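Última atualização: dezembro
12 comentários

Portas abertas na Vosow, finalmente

Escrevo isto no comboio, de pé, portanto perdoem. Fui à tarde de portas abertas da Vosow, aquela empresa que anda há meses a prometer mostrar os braços a trabalhar. Inscrição online, fila à porta, crachá com o nome mal escrito. O costume.

Grupos de 15 pessoas, 90 minutos no total. Metade foi apresentação, com slides a mais para o meu gosto. Falaram muito do Ello — o software que coordena os dois braços — e do projeto Kartha, que é a parte de arrumação doméstica: gavetas, tabuleiros, objetos pequenos. 3.964 tentativas registadas desde o verão, disseram. Não disseram quantas correram bem e eu devia ter perguntado. Fica para a próxima.

Depois lá descemos ao laboratório, que era o que eu queria. Mesa branca, papel castanho por cima, dois braços brancos a descer sobre a mesa. Um cubo amarelo, um tabuleiro azul, um móvel de madeira escura com gaveta. Parece coisa de jardim de infância, eu sei. Mas fica-se ali colado. 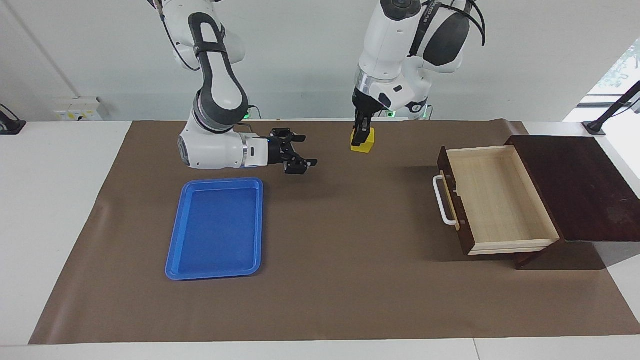

O que me impressionou mais foi a lentidão, no bom sentido. Estava á espera de movimentos bruscos, de fábrica, e é tudo com calma. Uma senhora ao meu lado perguntou se aquilo dobrava roupa. Ainda não, pelos vistos. Riram-se todos, ela não.

Fizeram 7 rondas com o nosso grupo. Numa delas pararam tudo e recomeçaram, sem grande explicação. Gostei mais dessa do que das outras, para ser franco, deu para ver o pessoal a trabalhar a sério — um no teclado, outro a olhar para o cubo com cara de poucos amigos.

Cá fora havia café e uma banca da Bululov, que faz formação em automação. Trouxe o folheto, preços puxados. Se alguém já fez o curso de iniciação deles diga nos comentarios, estou indeciso.

Falta falar do Ello com mais calma, tenho duas páginas de notas com letra horrível. A minha paragem é a próxima, continuo noutro post.

Partilhas: 31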